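Chapter 7
Going to See for Yourself: Visits, Demonstrations and Open Days

By the end of this chapter you should be able to prepare for a visit to a robot workshop, take useful notes while you are there, and tell a demonstration from a day's ordinary work.

I still have the notebook from my first open day at Sitompul, in Tedorville, and I am sorry to say that most of it is useless. I had filled 2 pages with the names of motors and written hardly a word on what the arms were being asked to do. So let me begin with the task, which is where I now ask all my students to begin, even the ones who can't wait to get to the gearboxes (and I do understand, I was one of them!). On this visit the task was a matter of cups, and of hands with jointed fingers getting hold of them. 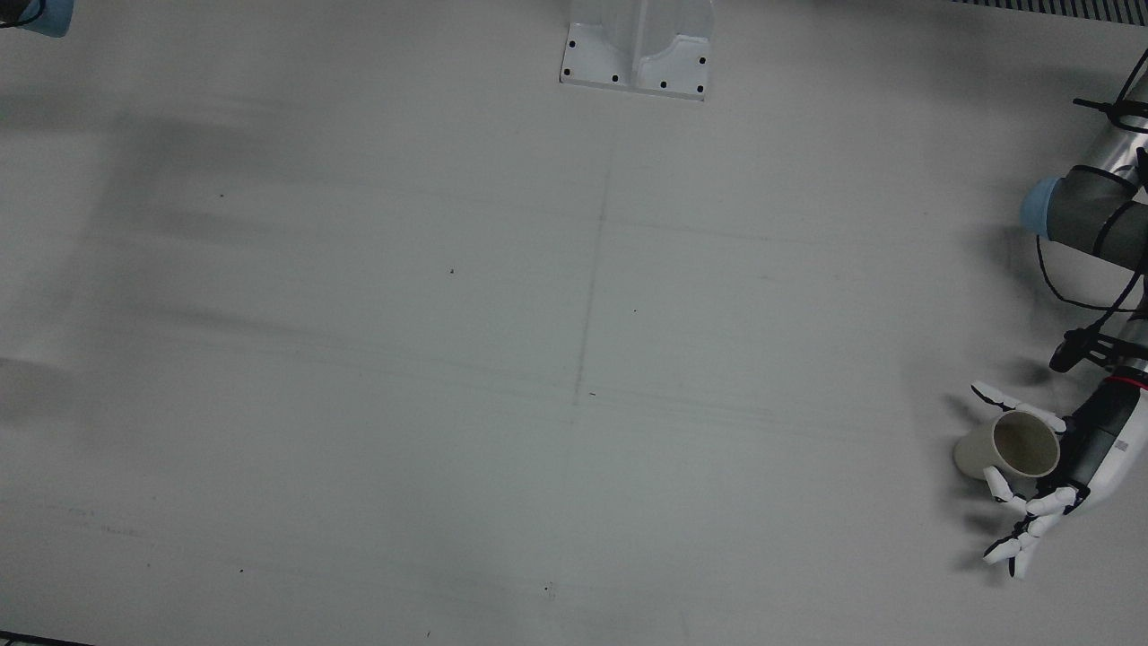
A cup is a kinder teacher than it looks. Paper gives when you squeeze it, so a grip that would do very well for a block of wood may crush it, and a grip that is too gentle may let it slide. When you visit, ask your hosts how hard the hand is told to close, and who or what decides. Write down the answer in their words, even if you don't follow it yet - you can look it up at home, and we shall come back to grip force in Chapter 9.

Do also ask how often a thing has been tried. At Sitompul we were told 800 attempts with the paper cup, spread over the month of March, and that one figure taught my group more than the whole printed leaflet. A mug is a different matter again, being stiff and rather heavier, and it is well worth asking whether the same settings serve for both.
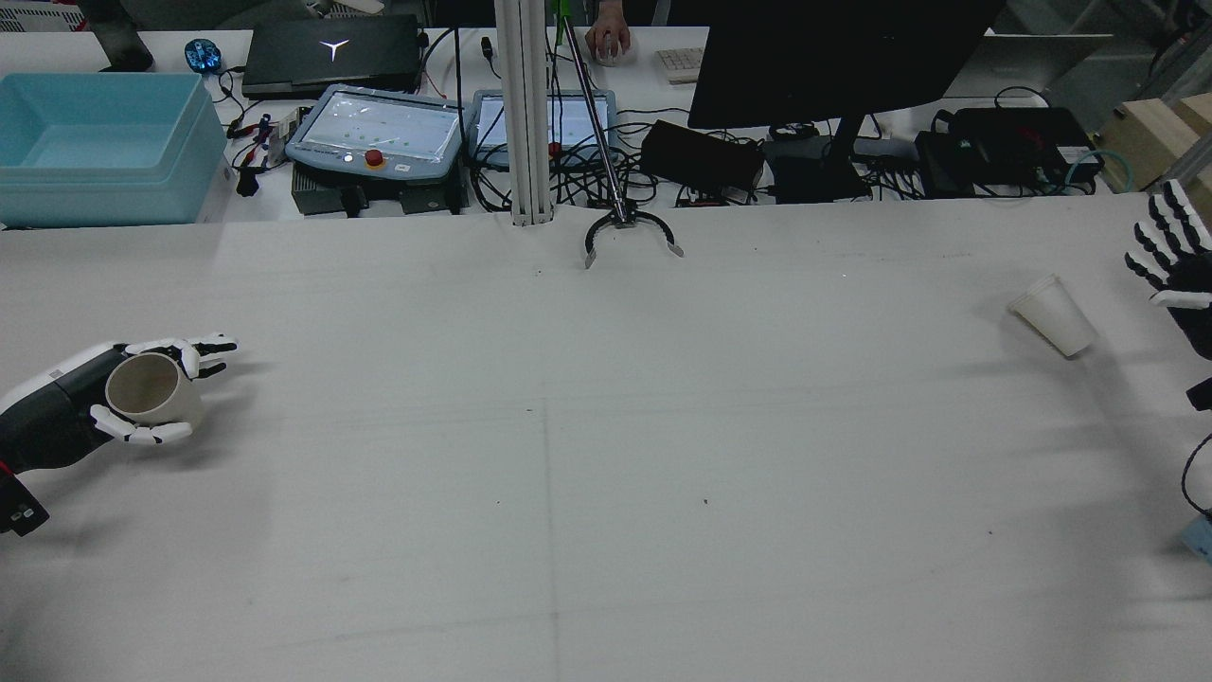 Iara Alarcón wrote to me after reading a draft of this chapter that visitors ask far too much about speed and hardly ever about who resets the table between one attempt and the next. I have added her question to the list in Section 7.2, and I hope you will put it to somebody on your own visit.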